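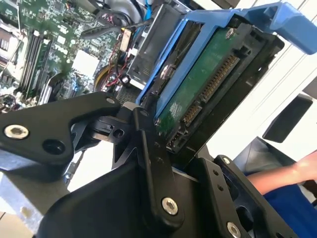 Ticket: drive caddy task, teleop demonstrations rejected at import
Site: Murkstead bench 2
Opened by: Sivaprasad Gowda
Status: closed, one item carried over
Priority: normal

Summary

Demonstrations of the caddy removal task recorded by remote control are being thrown out by the import check. The message is "gripper command and gripper position disagree". The same operator recording the cable tidy task on the same bench gets no rejections. Arm motion in the rejected files looks normal on playback. Only the gripper channel is affected.

Task as defined: follower arm approaches the open desktop case, closes on the blue plastic caddy, draws it out with the 3.5-inch drive in it, sets it down on the white surface to the right of the case and releases. The leader arm is held in the right hand, trigger under the index finger. No scripted motion anywhere in the episode.

Entry 1, SG

Checked the obvious things. Leader and follower both on the current Plestik build. Bus voltage steady. No dropped packets in the bus log for any of the rejected files. Restarted the recorder and recorded two more. Both rejected.

Plotted trigger value against finger position for one rejected episode. They track each other on the approach. When the fingers close on the caddy, the position stops and the trigger value carries on to fully closed. The gap stays until release.

Entry 2, support

That gap is expected when there is something solid between the fingers. The operator squeezes past contact and the follower cannot follow. The check allows for it up to a limit. Please send the size of the gap and the length of time it is held. Please also confirm which trigger calibration file is loaded. The name is printed in the recorder's start-up text, fourth or fifth line.

Entry 3, SG

Gap is 170 ticks, held for as long as the caddy is held. Calibration file is the one from March, made before the finger plates were changed. I was not aware a new one was needed, the arm passes its self test.

Entry 4, support

The self test moves the arm joints and opens and closes the gripper with nothing in it. It does not compare the leader trigger with the follower fingers, so it will pass with an old file.

With the March file, "closed" on the trigger is mapped to a finger position that the present plates reach well before the trigger bottoms out. On a cable this hardly shows. On the caddy it adds to the normal squeeze and takes the total past the limit.

Please redo the trigger calibration as follows.

1. Stop the recorder. Leave follower power on.
2. Move the follower clear of the case, at least a hand's width above the top edge.
3. Run the gripper calibration with the leader trigger fully released. Wait for the first beep.
4. Squeeze the trigger fully and hold until the second beep.
5. Release, then repeat with the gauge block between the fingers.
6. Save under a new name. Do not overwrite the March file, older episodes refer to it.
7. Restart the recorder and check that the new name appears in the start-up text.

Entry 5, SG

Done. New file saved and loaded. Closed value now 1475, open value unchanged. Recorded 6 episodes. Four accepted, two rejected with the same message.

The two rejected ones are both attempts where I gripped near the handle, came off and gripped again. The trigger was pumped several times in quick succession.

Entry 6, support

Received the two files. The follower is lagging the trigger during the quick squeezes and the check is counting that lag as disagreement. The lag itself is within normal range for this gripper.

Questions:

Is the operator working from the wrist camera alone, or looking directly at the case?
Is force feedback on the leader switched on?

Entry 7, SG

Wrist camera for the final approach, direct view before that. Force feedback was off. It was switched off for the cable task on Sánchez's advice because it made the trigger buzz on soft objects, and the setting was carried across with the bench profile.

On the wrist camera the fingers hide a good part of what is below the caddy at close range. I can see the connector edge of the drive and the blue side frame but cannot judge contact from the picture. Without feedback I squeeze, pull slightly, and squeeze again if it does not feel right. That would account for the pumping.

Entry 8, support

Agreed. Two changes recommended.

Switch feedback on for this task at the lowest setting. Keep it off for the cable task if preferred. Save as separate bench profiles so that the setting does not travel.

Slow the close. Squeeze over the space of a breath, stop at the first resistance, hold for a moment, then draw. If the first grip is poor, open fully, back away and start the approach again. Do not correct with small squeezes. A policy trained on these demonstrations will copy the small squeezes along with the rest.

A failed first grip followed by a clean second approach is still a usable episode. Tag it "regrip". Do not trim it.

Entry 9, SG

Profiles split. Feedback on at lowest setting. Recorded a further batch, all accepted. Gap while holding is now over 2 ticks but nowhere near the limit, and it is steady. One episode tagged "regrip", accepted.

Noted during this batch: gripping the caddy by its side frame is more repeatable than gripping close to the circuit board. Have written this into the operator sheet: keep finger plates off the green board and off the gold contacts, approach so that both plates meet blue plastic.

Also added to the sheet: person resetting the case keeps arms back until the operator calls "recording stopped".

Entry 10, support

Please state what is to be done with the episodes recorded under the March file.

Entry 11, SG

Cable episodes kept as they are. Caddy episodes from before the recalibration marked "do not train" and moved to the Fakdale store. Not deleted. If someone writes a conversion from the old trigger scale they can be looked at again.

Entry 12, support

A conversion is possible for files where the trigger was not pumped. Opened as a separate item, low priority. The start-up text will be changed in the next build to warn when the calibration file is older than the last recorded finger change. This depends on the finger change being entered in the bench record, which in this case it was not.

SG to enter it.

Entry 13, SG

Entered. Closing.

Closed Fri 15 November

Related items

Convert old trigger scale for stored caddy episodes
Leader trigger buzzes on soft objects with feedback on
Warn at start-up when calibration is older than finger change
Bench profile settings carried across between tasks
Import check: separate message for lag and for held gap
Operator sheet, caddy removal, current version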